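Dec 27, 2021

Back in the Ketlow apartment after the holiday, and I should be asleep, but I want to get this down while I still remember what order it all happened in.

The morning was lovely and slow. I let myself have a second cup of coffee before I even opened the laptop, and then I spent a good half hour reading over the Rillik logs from before the break, feeling rather pleased with us. Over 300 stirring runs and hardly a hiccup! I should have known better than to feel pleased on a Monday.

The trouble started on run 2,115 (the counter goes back to the summer, it includes all the pouring and wiping). The arm went down into the bowl the way it always does, made a circle and a half, and then the spoon handle caught against the side and the wrist simply kept pushing. It is supposed to feel that and back off. It's the whole reason we paid Sobczak for the better force sensor, and I have told everybody at Zitville how gentle it is, my mother included. Well, it wasn't gentle today. The bowl went skating over the table toward the window, the spoon came up with a crack I felt in my teeth, and I was on the stop button before I had really decided to move. Two seconds, maybe. It felt like a good deal longer.

I wasn't hurt, I want that written down plainly. But I had been reaching for the sugar not a minute earlier, with my sleeve practically in the bowl, and I sat on the couch for a while afterward thinking about that. I've gotten so used to the thing that I lean past it like I'd lean past a lamp.

After lunch I went through the numbers. The force reading had frozen. It sat at one value for the whole run, so as far as the arm knew, it was stirring air. My best guess is the cable at the wrist, which has to bend every time the gripper turns, and I never did like how those loops hang. I wiggled it with the power off, seated the connector again, and ran it at the slowest speed with my hand on the stop.

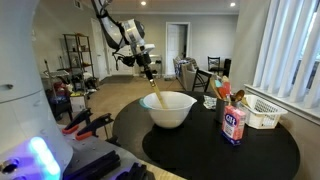

Stirring in the big white bowl, with the sugar carton still out.

The reading froze again a little before supper, so the cable goes back to the top of the list and I've pulled the plug until a new one comes. I wrote to Sobczak and got the automatic holiday reply, naturally. In the meantime I'm adding a check so that a reading that doesn't change stops the arm, and I'm putting tape on the floor where I'm not to stand. Need to buy tape. Also more coffee, and call Mom back about the casserole dish.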